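Community > Shopping & Errands > Baskets and Carts

My hand is killing me after a quick shop – those wire handles dig right in! Is there a better way to carry one of these?
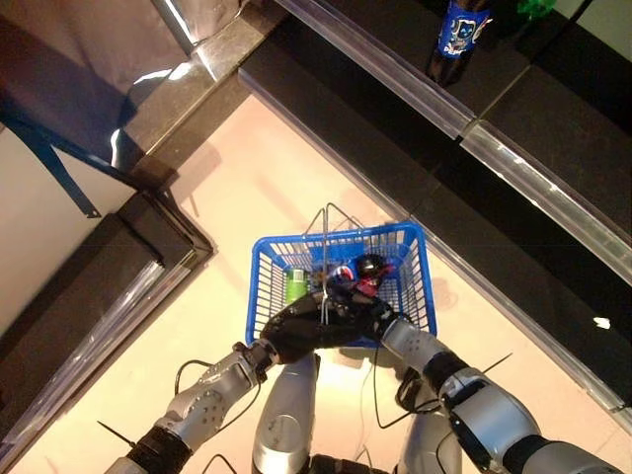

Blue basket, both handles up, three things in it

jendov222
Hold both handles together, always. If you only grab one, the basket tips. I also set mine on the floor while I look at the shelves, and my fingers get a rest.

Drinks are what get you, so I leave them for last.

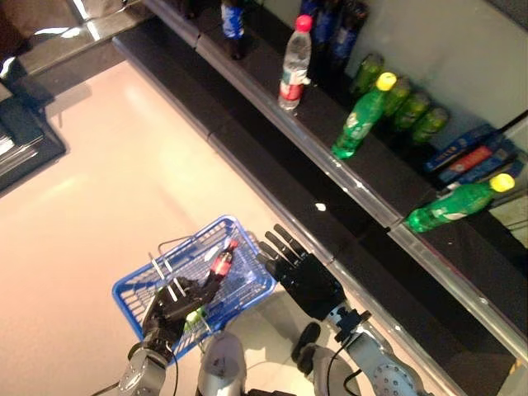 Even then I stop at 2 big bottles, and anything more means a cart. Small bottles I stand up near the middle so the weight stays even.

Trumora
just get a cart lol

Ortuño
Fold a washcloth over the wire. Works for me – and it fits in a coat pocket.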